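Clearing a mixed table: sort by material before you sort by room
Household Tips / Storage and Surfaces

A table that collects items from several rooms is slow to clear when each item is carried off separately. Group by material first, then make one trip per group.

Paper. Lined loose-leaf goes in one stack, punched edges aligned. Yellowed sheets are kept apart from white ones, as older paper is often more brittle and creases at the corners. Do not stack paper under a container. Lids mark it, and a damp base will cockle the sheet.

Toothbrush. Store upright, head up, in an open holder. A brush that has been lying on a cloth should be rinsed under running water for 13 seconds before use. Closed travel caps are for travel only.

Toothpaste. Leave spare tubes boxed. A box stacks flat in a drawer; a bare tube does not.

Cap. Rest it crown up on a flat shelf with the strap fastened on the middle setting. Never hang it by the strap. For a black cap, remove lint with a dry brush, working from the crown toward the brim.

Lidded containers. Check the contents before assigning a place. Wipe the thread of a screw lid, or the rim of a snap lid, with a barely damp cloth. Printed lids should not be scrubbed with powder cleaner.

Small metal parts. Put them in a shallow dish straight away. Anything unidentified after one month can be discarded.

Cloth. Remove last and shake outdoors. A grid print is useful on a work table: square paper stacks and boxes to the lines. Wash at low heat and dry flat to keep the grid true.

Folding screen. Woven panels hold dust in the openings. Vacuum with a soft brush at low suction, top to bottom, then wipe the wooden frames along the grain. Repeat in November, before the heating season.

Ilham Ramadan
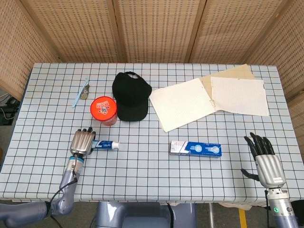 Torkia, 28/05/2026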